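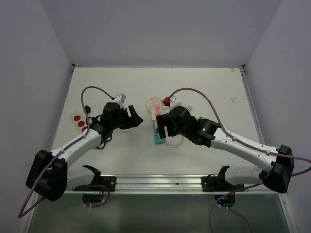
White table, bay 2, full width.

Home Tickets Queue Knowledge Base Log out

Sun 27 September, logged by Regula Mayrhofer

Ticket 300: loaner plugs and strips, breaker trips, stuff missing off list

Problem: wall breaker on the Stendham side trips when the loaner strips get plugged in. Not every time. Kamrul had it go twice before lunch, I had it go once with just a phone charger on. Reset holds fine with nothing connected. Want this sorted before Koppel come to pick up their kit.

Tried so far:
- different wall outlet, same circuit. Tripped.
- different wall outlet, other circuit. Held 20 min, then I had to go.
- long extension taken out completely, no change

Asked Margus if the breaker itself is tired. He says it was swapped in May and to stop blaming the breaker. OK.
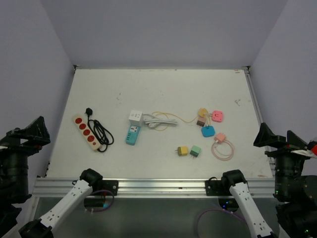

Strips are my main suspect now, so one at a time, bare, nothing in them. Cords uncoiled first please, all the way, some of them have been wound up tight for months and I want to feel along for kinks. Starting with the cream one with the four red sockets in a row, it's the one everybody grabs. Its black cord is still in loops so lay that out flat before it goes anywhere near the wall. Teal one after. Dont plug one strip into the other to save time.

Update, Kamrul: cream strip on the other circuit, bare, held. Cream strip on the Stendham circuit, bare, held. Added the desk lamp, held. Added the lamp and the Andach charger, tripped straight away. Andach charger alone in the wall, tripped. So maybe not the strips at all??

Reply, Regula: good. Tag the Andach one DO NOT USE, and put it in the drawer not the bin, Roscoe needs the serial off the label for the claim. Is there a second one the same?

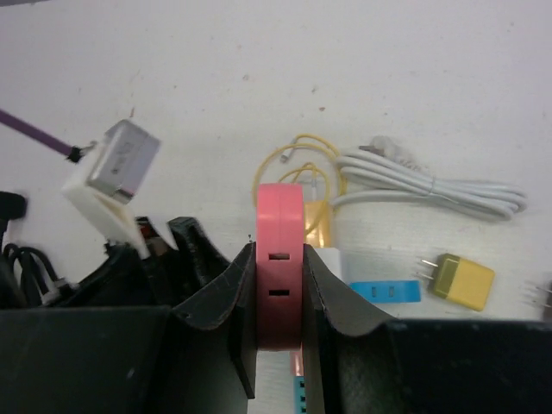

Update, Kamrul: can't find a second one. List says 2. Also the list has 61 lines and half of them just say "adapter", no color, no plug type, so I can't tell whats missing and whats only badly written down. Who made this list

Reply, Regula: Darius did, from the Dutent order form, before we had any of it out of the boxes. Redo the lines as you go. Color, what plug it takes, cable or no cable. Skip the asset numbers for now.

Still to do: teal strip, both circuits. Then everything with its own cable. Small plug adapters last, check for bent prongs.

Status: open, waiting on Roscoe for claim nubmer. Andach charger tagged.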